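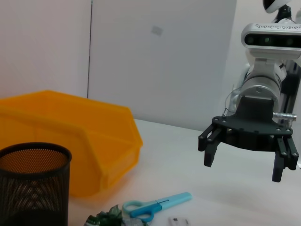
Notebooks > Test Kitchen > Breads

21st July
Štěpánka Kopecký

Rye starter day 23 and it finally behaves! Fed it at six this morning, went for a walk, and when I got back it had doubled and was pushing at the cloth. Smells like green apples with a little yogurt behind it, none of the nail polish we had last week. I'm putting that down to the cooler shelf, but Liesbeth thinks it's the new flour from Clurcombe, and she may be right because I changed both things on the same day (I know, I know).

So I went straight into the caraway loaf, same formula as last time apart from the water. 850 g flour total, a bit over a third of it whole rye, the rest bread flour. Last time I had 600 g water and the crumb was fine but tight. Today I held that same 600 back as the first addition and then worked in splashes with wet hands until the dough just started sticking to the side of the bowl. Did NOT weigh the splashes. Very annoyed with myself, it was a lovely dough and now I can't repeat it exactly. Next time put the jug on the scale before starting and read it after.

Caraway: toasted half the seed and left half raw. This is the thing I'm most excited about. The toasted half goes nutty and soft in the background, and then every so often you bite a raw one and get that sharp, almost minty hit. Liesbeth's idea, she had it in a bun somewhere years ago and has been nagging me since October. Should have listened!

Bulk was quicker than I wanted. The room was warm by ten and the dough was domed and jiggly well before lunch, so I shaped early. The first loaf went into the long tin, the second freeform in a floured towel. Rye this wet doesn't want much shaping, I just patted it into a log and got out of the way.

Bake: hot start with the lid on, then lid off and turned down. Tin loaf came out dark brown with a good crack down the middle. Freeform spread a bit but not badly, I've made far flatter ones and still eaten them.

I only lasted until four before cutting the tin loaf, which is too early for rye, and the knife came out gummy. Even so the crumb is the most open we've had from this formula and the flavor is wonderful — sour up front, then sweet, then the seed. Had it with cold butter and salt. Then had it again. The other loaf stays wrapped until tomorrow so we can compare properly.

Other bits:

Kulen flatbreads, second try. Better with the lard than the oil, they puff faster and stay bendy once they've cooled. Still tearing when I roll them thin. Longer rest?

Mamo buns: glaze too sweet. Liesbeth Wouters has written "NO" next to it on the card so I suppose that's settled. I'd like to try it with half the honey and a pinch of salt before we drop it completely.

Jarow oven runs hot at the back left. Rotate everything halfway, even the small stuff. I scorched a corner of the buns finding this out.

Liesbeth, if you're in before me: starter is on the low shelf, please feed it 1:2:2 and keep it on the Clurcombe flour. I'll go back to the old flour in a separate jar so we can settle the argument. And leave me the heel of the wrapped loaf!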